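January 17, 2023

Thread counts and other things I no longer believe

I have been reading about bed sheets for the better part of a fortnight, and I would like that time back. It started because an old fitted sheet gave up at the corner and I thought, how hard can it be to buy another one. You type in the size, you pick a colour, you pay.

The first shop I looked at, Mamus, had a double in "859 thread count" cotton. Not 850 or 860. I suppose the extra nine are there so you think somebody sat down with a magnifying glass. The next one down was 542, at a little over half the price, and the words underneath were the same words in a different order. Silky, breathable, hotel quality. I have stayed in plenty of hotels and the sheets were mostly scratchy and tucked in so tight you had to kick your way in.

So I looked up what the number means. It is supposed to be the threads going one way plus the threads going the other way in a square inch of cloth. Fair enough. But there is only so much room in a square inch, and past a certain point the maker gets there by twisting thin threads together and counting every strand. The cloth can end up heavy and a bit stuffy, and you pay more for it. Most of the people who seem to know about weaving say anything around 300 is plenty if the cotton is decent. Whether the cotton is decent is the part no label will tell you.
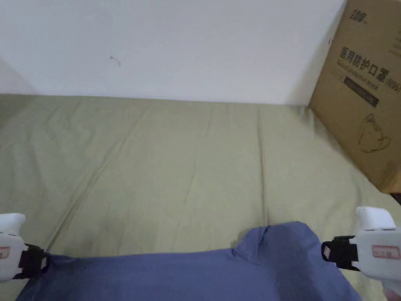

The olive green one. Creases and all.

I don't iron sheets. My mother did, and pillowcases, and tea towels, and I can't say any of us slept better for it. There are now sheets sold as "easy care", and when I wrote to Anis to ask what had been done to the cotton to make it easy, I got back a cheerful message telling me it had a special finish. I asked what the finish was. It was special.

Then there's bamboo. I was quite taken with bamboo for an evening. It sounds clean and green and slightly virtuous. As far as I can tell, though, most of it is viscose, so the bamboo has been through a lot of chemistry before it reaches your bed, and the claims about it keeping you cool come mainly from the people selling it. It may well be lovely. I just don't see why it has to come with a leaf on the packet.

Linen I have more time for, mainly on the word of an aunt who has had hers for years and never stops going on about them. The price puts me off. Also she irons.

In the end I bought a plain cotton one from the market at Clorkstead. The man had no idea what the thread count was and didn't pretend to. I held it up to the light, which is the only test I have any faith in now, and couldn't see much through it. It cost less than the postage and "gift wrap" on the Mamus one. Ask me in May whether it has gone bobbly.

I still haven't worked out deep fitted versus extra deep fitted. If anyone has measured theirs after a hot wash, put it in the comments, with the make.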